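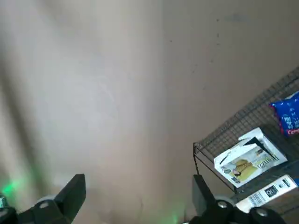 Two months with the Skallis gripper kit

I bought the Skallis two-finger kit in September to replace an older parallel gripper whose jaws had worn out of alignment. The kit is sold by Druveck as a bolt-on unit with a wrist camera, a cable set and a license for their pick software, Botha. My price was 3,725 before shipping. I paid for it myself and have no arrangement with the seller.

The test cell is in a rented unit at Skutetgate. The task is picking mixed retail packaging out of a wire mesh rack and passing it to a bin. I chose a rack over a flat tray on purpose. Mesh is hard on depth estimation, and corners snag on the wires. The stock is whatever packaging I have on hand: glossy bags, white cartons with printed fronts, long thin boxes. One carton has a torn top flap. I left it in the set.

Mechanical

The fingers are matte black and fairly bulky. They take up the lower left-center and lower right of the wrist camera's view when open, and Botha masks them out. The mask is static per opening width, so if you swap fingertips you redo it. The procedure takes four captures against a plain background, and the software is picky about what it accepts as plain. My wall is beige with some dark specks high on one side. It passed on the second attempt, after I changed the exposure.

Mounting was simple. The bolts are standard, the adapter plate was flat, and the torque values in the manual are correct. The connector on the cable set is the weak point. It exits sideways and needs a wider bend than the drawing shows.

Lighting

The green light near the gripper is bright enough to matter. Close to a light-colored wall it throws a visible green patch, with a fainter one low between the fingers. Botha's color segmentation picked up the bigger patch as an object twice in my first session. There is a brightness setting under the I/O menu, undocumented in the version I received. At the lowest level the false detections went away.

Picking

I logged 154 attempts over one week with the default grasp planner. Cartons were fine when they lay flat. When one was tilted against its neighbor, the planner tended to go for the upper edge, and on the torn carton that meant closing on the loose flap. Long boxes were the most reliable item provided the approach was square to the long side. Glossy bags were the worst. The planner reads highlights on the film as edges and shifts the grasp point toward them.

Approach angle is the other limit. Coming in low along the rack, the mesh is seen so steeply that the depth map fills in the openings and treats the rack as a solid sheet. Raising the pre-grasp pose fixed most of this — at the cost of a slower cycle.

Support

I sent two tickets. The first, on the cable, got a drawing revision and a replacement. The second, on the I/O menu, is still open.

I am keeping the hardware. The Botha license renews yearly and I have not decided on it. Next I want to run the same rack with softer fingertips and a matte liner under the mesh, and I will post the log files with that entry.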